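Plomar 项目进展报告(第二期)
双臂机器人家居桌面操作守则的编写与试行
2023年8月22日

Spyros Omerović 先生,你好:

上次通电话你说,报告别写成公文,写清楚钱花到哪儿、事情做到哪儿就行。那我就放开写了,该有的都有,只是顺序比较随意,想先看花费的话直接翻到后面那一节。

先说大家最关心的:守则第二稿出来了,八月初开始在我们自己这边试行,Berisha 那边晚了一周也跟上了。第一稿有102条,你当时看完回了我一句“谁会读完”,我嘴上没服气,回去自己从头念了一遍,念到一半就去倒水了。第二稿压到36条,正反两面打印,一张纸,贴在操作位旁边的墙上。字号没有缩小,这个我可以保证,我自己眼睛也不好。

压下来的过程比写第一稿累多了。第一稿是我带着两个人关起门写的,想到什么写什么,怕漏,所以越写越多。光是“急停”就写了九条,按钮放哪儿、谁能按、按完谁去复位、复位之前要喊什么话,每样单独成条。现在合成了三条:急停按钮必须在看护人伸手够得着的地方;任何人觉得不对都可以按,按完不需要当场说明理由;复位只能由当班的看护人做。剩下那些细节挪到培训材料里去了,新人培训的时候讲一遍,比贴墙上管用。

删条文的办法也跟你交代一下,因为验收的时候估计有人会问。我们把去年到今年夏天攒下来的操作记录全部翻了一遍,一共1682条,每一条都去对第一稿,看哪条条文在这次操作里真正管到了事。从来没用上、后果又不严重的,删。从来没用上、但真出了就要伤人的,留。常常用上可是写得大家看不懂的,重写。最后这一类最多,也最让我脸红,好些句子就是我写的。比如有一条原文是“操作对象应处于合理之可达范围内”,Berisha 的同事拿着纸来问我,合理是谁觉得合理?我答不上来。现在改成“东西放在机械手不用伸直手臂就能碰到的地方”,再没人来问了。

翻记录这个活儿花了我们整整一个多月,比计划多。原来申请书里写的是抽样看,我临时改成全看的。抽样抽了两回,两回得出来的结论对不上,一回说餐具类的问题多,一回说线缆类的问题多,我心里不踏实,就索性都看了。多花的人工在后面花费那节有说明,没有超总数,从差旅里挪的,挪之前写过邮件给你,你回了“可以”。

看完之后心里就有数了。碰人的事,一次都没有,这个先让你放心。剩下的事情扎堆在几个地方:线缆、桌边、地面,还有一个我没想到的,交接班。我一个一个说。

一、线缆

线缆在第一稿里只有一句话,叫“线缆应妥善固定”。妥善这两个字跟没写一样!十个人有十种妥善法。有人用扎带勒得死死的,手腕一转就绷紧;有人完全不管,线在胳膊底下荡来荡去,从桌上拖过去能带倒杯子。第二稿里线缆占了五条,是全篇占得最多的一块。写法上我们改成了开机前的动作检查:把手腕慢慢转到两头的极限位置,看线有没有绷直,再看线有没有垂到桌面以下能钩住东西的地方,两样都过了才签字。

这五条里有一条我们内部吵了很久,就是外露的线到底允不允许。Fama 那边的意见是一律不许,线全部走套管,看着也整齐。我这边的操作员不同意,说套管一上,手腕转动时里面的线磨没磨破看不见,等看见的时候已经晚了。两边都有道理。最后写的是允许外露,但每天开机前要从头到尾用手捋一遍,捋的时候断电。Fama 保留意见,他们自己那套设备继续用套管,守则里给他们留了一句“采用套管的,每月拆开检查一次”。我觉得这样挺好,先都试着,等数据。

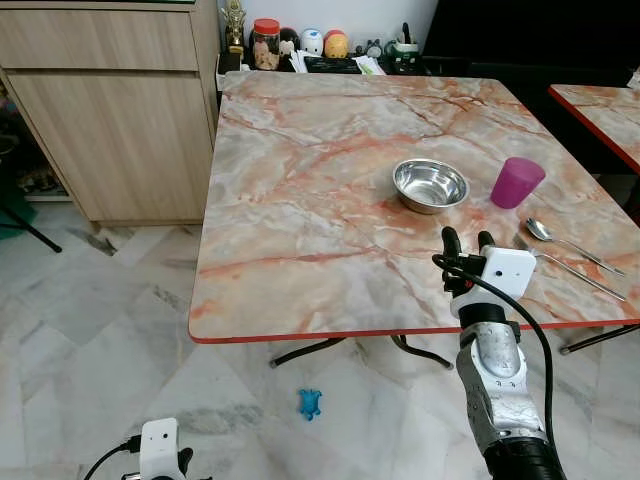 二、桌面与桌边

摆台的规矩是第二稿里改动最大的地方,也是操作员最爱提意见的地方(每天都要做嘛,谁都有一肚子话)。第一稿要求桌上所有东西离桌边至少一掌宽,写的时候觉得天经地义,真放到活儿里就别扭了。叉子和勺子本来就长,柄怎么摆都会往外伸,你要是量柄尾,那一半的摆法都不合格;你要是量头,那柄悬出去了也算合格。现在分开写:杯子、碗这类立着的,量底;叉勺这类躺着的,整件都要在桌面上,头朝哪边不限。拿照片里这张带红边的大理石纹桌子来说,不锈钢碗在桌子中间一带,紫红色杯子在它右边,叉子和勺子更靠右,也更靠近前沿,柄都斜着朝右边去,新人照着守则过一遍,要多看两眼的就是这两根柄。桌子前面的地上还有个蓝色的小玩具,归第三节管。另外腕上那个白色模块引出来的黑线,从手上绕过去再沿着手臂往下走,正好是前面说的外露走法,培训的时候我就拿它讲开机前该从哪儿捋到哪儿。

摆台还有一条新加的,关于反光。不锈钢的碗盘反光厉害,相机有时候会看花,这个搞技术的同事早就知道,可是从来没写进过规矩里,全靠老操作员口头带。现在写成:换灯、换桌、换餐具,三样里动了任何一样,先空跑一遍识别,再让手臂动。空跑就是只看不动,不费什么工夫,但是大家嫌麻烦,老想跳过去。试行头几天我站在旁边看,跳过去的有,我也没当场训人,就在签字表上加了一格。加了格子以后跳的人少多了,人对空着的格子是受不了的,我自己也这样。

折叠桌的事你上次也问过。你问桌腿不稳算谁的责任,我当时没答好。第二稿里这么写:桌腿锁没锁由摆台的人负责,摆完用手按四个角,晃就不许开机。桌子是谁买的、什么牌子不管,只管晃不晃。Berisha 那边提出来,要不要规定桌子必须固定在地上,我没同意。我们这套守则本来就是给家里那种环境用的,谁家的餐桌钉在地上呀。要是桌子钉死了机器才安全,那这个机器就还不能进家门,守则不应该替它遮着。

三、地面

地面这一节以前根本没有,第一稿里我就没想到要写。我一直觉得地面是扫地的事。翻记录翻出来的:底盘要移动的时候,看护人低头去捡东西,这种记录比我想的多得多,而低头的那个人恰恰是手该放在急停上的那个人。

所以第二稿写的是:机器人上电以后,地上有东西,先停,再捡,捡完再恢复。不许边跑边捡。小玩具、掉下来的勺子、一团纸,都一样,没有“太小不用管”这一说。站着不动、只有手臂在桌面上工作的时候可以不捡,但要在记录上写一行,写明是什么、在哪个方向。为什么留这个口子呢,家里有孩子的人都明白,地上永远有东西,你要求地面一尘不染,这条规矩当天就没人理了。我宁可要一条大家真会照着做的。

地砖和地毯接缝的问题 Fama 提过两次,说底盘过缝的时候手臂会抖。我们这边全是地砖,没遇到过,所以没敢乱写,先放在“待补”里。等 Fama 把他们的记录整理出来再说,他们答应下个月给。

四、交接班

说到交接班,我得检讨一下。我们一直以为交接就是口头说两句,“都正常啊”“行,你走吧”。结果对记录的时候发现,好多小毛病在上一班就有苗头,比如夹爪合拢的时候有一声轻响,上一班听见了,觉得没什么,没说,下一班又当新问题从头查。不危险,但是费时间,也费人的耐心。

现在交接单只有四行:今天停过没有,为什么停;听见或者闻见什么不对劲的没有;改过什么设置;还有什么没弄完。写“无”也要手写,不许打勾。有位操作员嫌我啰嗦,说打勾和写“无”有什么差别。我让他先写两个礼拜再说。两个礼拜之后他没再提,我也没去问,不知道是服了还是懒得理我了,哈哈。

五、出了事怎么报

报告时限这块你们 Plisico 的合同里有要求,我再确认一遍我们的做法,请你看看对不对得上。凡是碰到人的,哪怕只是蹭一下、没有红没有肿,当天停机,72小时之内书面报到你那里。没碰到人但按了急停的,进月报。东西掉了、碎了的,进当天的操作记录就行,月底我汇总。

分三档是听了 Berisha 那边的建议。我原来的想法是全部72小时内报,显得重视,人家一句话把我说醒了:勺子掉地上也要写书面报告,那以后就没有勺子会掉地上了,记录里不会有。这话我记到现在。我们要的是大家愿意写,所以守则最后一条写的是,如实记录的人不因为记录的内容受处分。这一条我拿去给上面看的时候,被问了好几遍是不是太松。我的回答是,操作违规该谈话还是谈话,但是谈的是违规本身,谁写下来的不追究。最后签字通过了,一个字没改。我挺高兴的。

有一点想请你帮忙:合同里“事故”和“险情”用的是同一个词,我们中文稿里分了两个,翻回去的时候法务那边总要改成一个。你能不能发一封邮件,说明 Plisico 接受分开写?有你一封邮件,我这边省好几个来回。

六、试行到现在的感受

数字现在给你还太早,试行才三个礼拜,样本少,我不想拿三个礼拜的东西画图表,画出来再好看也是唬人的。我只说看见的。

开机检查比以前慢,这是实话。操作员有抱怨,主要抱怨捋线和空跑识别这两样。不过后面几天动作熟了,顺序也自己理顺了:一个人捋线,一个人摆台,摆完换过来互相看一眼。互相看这一眼守则里没有,是他们自己弄出来的,我打算第三稿加进去,写明是谁提的。

一张纸贴墙上,大家真的会看。第一稿那一沓放在文件夹里,文件夹放在柜子里,柜门我怀疑就没怎么开过。现在讨论的时候有人会直接走到墙边指着某一行说,你看这里怎么讲。哪怕是指着骂的呢,也说明他读了。已经有人用铅笔在上面改错别字了,改得对,我认。

不太顺的也有。看护人这个岗位,守则要求一次只做看护一件事,不许同时记数据。人手紧的时候这条最难守,我们自己就破过例,有一个下午缺人,让看护人兼着记录,后来想想不应该,当天剩下的就停了,改到第二天。这件事我写在月报里了,不想让你从别处听说。要解决还是得多一个人,半职的也行,下一期预算里我会提出来,先跟你打个招呼。

还有就是机器本身的差别。我们和 Fama 用的手不一样,指头的形状、腕部的接法都不同,有几条写的时候是照着我们这边写的,Fama 拿去一读就说“我们没有这个零件”。现在统一改成写部位,不写零件,写“腕部”“手指”“前臂外壳”,大家都有。螺丝那条也是,原来写的是某某型号的螺丝每周紧一次,改成了“前臂外壳上看得见的螺丝,每周用手摸一遍,松的紧上”。土是土了点,但是拿到哪台机器跟前都能做。

七、花费

明细表另附,这里只讲变动。人工比计划多,多在翻记录那一个多月,从差旅挪过去的部分你批过。差旅省下来是因为和 Berisha 的两次会改成了视频,原定要跑过去的。视频开会讲条文其实还行,讲摆台就不太行,讲着讲着大家都在镜头前面举勺子,谁也看不清谁的。所以下一次讲摆台和桌边的会,我还是想当面开,差旅费还剩着,够用。

买的东西不多:两套新的急停按钮,线长的那种,够得到看护人的椅子;一批餐具,杯子摔坏了补的;打印和过塑。过塑这一项你们财务问过为什么要过塑,我回复了,桌上有时候会放真的水,纸受不了。

培训费还没动。原计划这一期就办第一次培训,我往后推了,条文还在改的时候培训,教完又要重教一遍,不划算,也折腾人。

八、接下来

九月十月接着试行,每两周开一次短会,只谈条文,不谈别的。每次短会最多改三条,改多了墙上的纸来不及换,大家也记不住。Fama 的地面记录到了以后,把接缝那一条补上。

11月出第三稿,同时办第一次培训,三家的操作员都来,地点倾向放在我们这边,房间大一点,能同时摆开两张桌子。你要是能来最好了,来了可以亲手做一遍开机检查,捋线那一步我一定让你做!你做完就知道操作员们在抱怨什么,也知道我为什么不肯删它。

第三稿出来以后要不要公开,想听听你的意见。我个人倾向公开,放到项目网页上谁都能下载,别的实验室拿去改也没关系,改完告诉我们一声就更好了。Berisha 同意,Fama 还在内部商量,他们担心的是别人照着做出了问题来找我们,这个顾虑我理解,可能需要请你们法务帮着写一段说明放在前面。

请你在方便的时候回复这几件事:
“事故”和“险情”分开写,能否发邮件确认;
半职看护人的事,下一期预算里提是否合适;
第三稿公开与否,Plisico 的态度;
11月的培训你来不来,来的话我提前排房间。

附件是守则第二稿全文、交接单样张和花费明细。交接单样张是手写的那一版扫出来的,字不好看,是我的字,你多担待。

祝好。

Plomar 项目组
守则编写负责人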